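Rosilgate to stop pretending its bin rota works

For immediate release, 25 October 2025

Rosilgate, the shared office building on the canal side of Venkataraman Street, is changing how it deals with its rubbish. From next month the desk bins go, the kitchen bins get labels in words that people use, and the laminated rota by the lift will be retired after a long career of being walked past.

The new arrangement is called Tilar. It was drawn up by Kavetti, the small firm that runs the building day to day, following a trial on the second floor that began in May. Tenants on that floor were asked to give up the bin under the desk and carry their rubbish to a shared point by the kitchen. Two of them wrote to complain. One of the letters was three pages long and arrived, a little unhelpfully, on paper.

Bindu Kotian, building manager at Kavetti, said: "We had a bin under every desk and a tea bag in every one of them. The cleaners were changing a liner a day for the sake of that tea bag. I have nothing against tea. I drink a great deal of it. I would just like it to go in the food caddy."

Under Tilar, every floor will have shared points for general waste, mixed recycling, paper and food. The lids will say what goes in. The previous stickers, which showed a green arrow chasing another green arrow, were found to mean recycling to some tenants, composting to others and "please turn over" to a visiting accountant.

The labels were the slowest part of the job. An early version ran to 19 lines and included a paragraph on yoghurt pots. The final version has three. Tenants who miss the yoghurt paragraph can find it in the welcome pack, where it has been given its own page out of respect for the work involved.

Humaira Qureshi, who rents a studio on the second floor and took part in the trial, said: "I was against it. I wrote one of the letters, the short one. What changed my mind was the walk. I'd go to the kitchen with an apple core and end up talking to people I had been nodding at for 13 months. Some of them are quite nice. One of them has been borrowing my stapler, so that's been cleared up as well."

Small lidded bins will stay in the washrooms, the first aid room and the parcel store. Anyone who needs a bin at their desk for a medical or practical reason can keep one and will not be asked to explain themselves in the lift. Bins that tenants bought themselves are theirs to take home, including the one shaped like a penguin.

Coffee cups remain a sore point. The paper ones from the kiosk downstairs have a plastic lining and cannot go in with the paper, however firmly they are pushed. Kavetti has arranged a separate tube for them beside the front door. The kiosk has also agreed to fill any mug brought down to it, within reason. A soup tureen was turned away during the trial.

The building will not be issuing fines, naming floors on a noticeboard or sending round emails headed "A gentle reminder". Kavetti looked at all three and decided that everyone had suffered enough. Food caddies will be emptied each evening, and the shared points will be checked every morning before the first tenants arrive.

Old desk bins can be left outside office doors on the evening before the changeover. They should be empty. Bindu Kotian has asked for that last sentence to appear in this release twice, and we have met her halfway by mentioning it here.

Notes to editors

Rosilgate offers studios, desks and meeting rooms to small businesses. Kavetti has managed the building for three years. Tilar is not short for anything, though several suggestions were received.

Bindu Kotian and Humaira Qureshi are available for interview. Requests should go to the Kavetti press desk, which shares a table with the lost property.
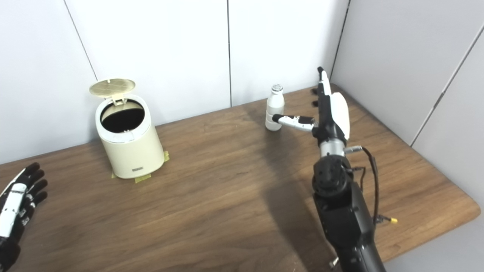

Where should a pizza box go under the new system?

Clean cardboard goes in with the paper, so tear off the lid if it has stayed dry. The greasy half belongs in general waste, and any crusts left behind go in the food caddy.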